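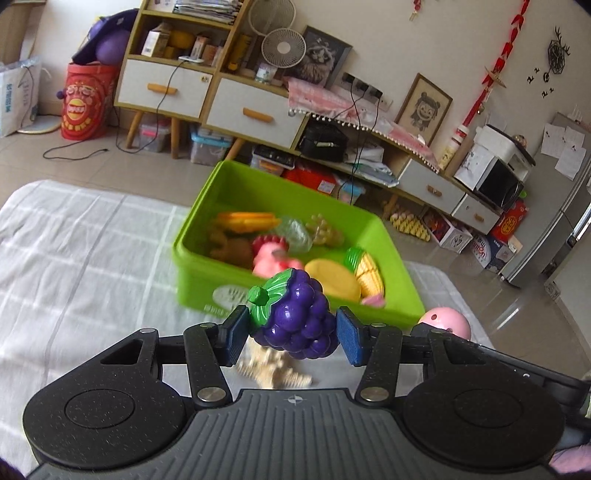

Flavilcombe Plaid Sheet Set

We started making this sheet set because Carleen Cosgrove, who runs our little sewing room, couldn't find a plaid she wanted to look at first thing in the morning. Everything was red and loud, like a picnic! So she drew her own in pale grey and white, soft enough to go with whatever quilt you already own (and we know you own a few).

The cotton is a 300 thread count percale, crisp when it's new and a good deal softer by the second winter. We've had ours at home through kids, dogs and one very long flu, and they still come out of the dryer looking like themselves. Pull them out while they're a touch damp and smooth them over the bed by hand, and you can leave the iron in the closet.

Each set comes with a fitted sheet, a flat sheet and 2 pillowcases. The fitted sheet has elastic all the way around and suits mattresses up to 9 inches deep. If yours is taller, please write to Kylie Bolger before you order and she'll tell you which of our other sheets will stay put.

Queen set: $164
Color: Grey/White Plaid
Care: Machine wash warm, tumble dry low, no bleach

Orders packed before noon leave the same day. Unwashed sets can come back to us for exchange, and do tuck a note in the box with the size you'd like instead.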